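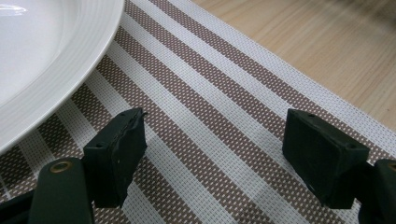 **tallpine_60:** I'd skip the dishwasher for woven mats no matter what the tag says. Top rack, bottom rack, doesn't matter. The bound edge is the first thing to go.

**mudroomkate:** OK, but the tag on mine says top rack is fine. For anyone just joining the thread, mine are the brown and white striped ones, synthetic weave, from Zellard. They go under white plates with the grooved rim. My question was how to get food out of the weave. Wiping gets the surface but gravy goes down into the little gaps and stays there.

**orrin_b:** Soft brush, dish soap, warm water. Lay the mat flat in the sink or tub and brush along the stripes, then across. Rinse from the back so the water pushes stuff out the way it came in. Dry flat on a towel.

**tallpine_60:** Agree with all of that except the towel. Mine stayed damp underneath and smelled. I stand them up in the dish rack.

**orrin_b:** Standing them up is how mine got a curl.

**tallpine_60:** Then they were too wet when you stood them up. Shake them first.

**quietfork:** I've run a set of 4 Bassi mats through the dishwasher every Wednesday for 5 years. No heated dry. Edges are fine. I think people blame the dishwasher when it's the dry cycle.

**mudroomkate:** Did the color change at all? The white is what I'm worried about. Tomato sauce.

**quietfork:** A little duller. You'd only see it next to a new one. For tomato I use baking soda paste, leave it 60 minutes, brush it off. Works on curry too, mostly.

**lenn.h:** Different question, same kind of mat. Does anyone's leave marks on the table? I have a pale wood table from Tretov with an oil finish and after a winter of leaving the mats out there are rectangles where the wood is lighter.

**orrin_b:** That's the rest of the table getting darker from daylight. Take the mats up between meals and it evens out, slowly.

**lenn.h:** I was hoping for something other than taking them up.

**quietfork:** Shift them a few inches now and then?

**orrin_b:** Then you get fuzzy rectangles.

**mudroomkate:** Update. Brushed 3 of them in the tub with dish soap, rinsed from the back. Gravy is out. One has an orange spot that's still there, so I'll try the baking soda tonight. The last one I put in the top rack with heated dry off, to compare.

**tallpine_60:** Look at the corners when it comes out.

**mudroomkate:** Corners look the same as the others so far. The stripes came clean. I also looked at the Rostine vinyl ones in case these don't last, but I like the weave better with white dishes.

**tallpine_60:** One wash doesn't tell you much. Post again in February.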